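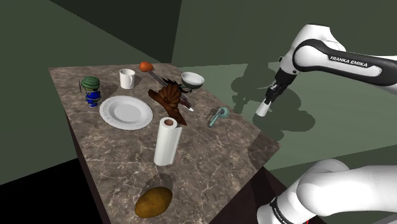 Flenance asked whether a policy trained on this set could clear a real kitchen table yet, and was of the view that a score in simulation says little about chores at home. The maintainers share that view. Treat the results as a lower bound on difficulty.

Malarham Tabletop, data card
Version 2, 15 December 2022

Summary
Malarham Tabletop is a simulated set of tidying tasks for a single fixed arm. It holds 2216 episodes over 240 table layouts. Objects are household items: crockery, toys, food, kitchen tools, paper towels. Nothing was recorded on hardware.

Task
Pick up the named object and put it at the goal position without pushing other objects off the table. An episode ends on success, on a dropped object or after 490 steps.

Views
Each episode has a room view and a view from above the gripper.

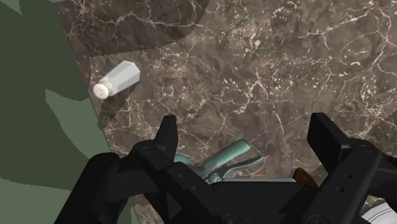 Gripper view: salt shaker on its side, teal utensil between the fingers.

Known limits
Thin and flat objects fail most often. Liquids, cloth and drawers are not modelled. Shadows vary between layouts, but the range is narrower than in a lived-in room. Object weights were set by hand and some are wrong; see the Lorncombe list before using force readings.

Not suitable for
Safety claims, claims about work near people, or time savings on a shop floor.

Baseline
The Harju baseline is included with its settings file. Scores from version 1 cannot be compared, as the drop rule has changed.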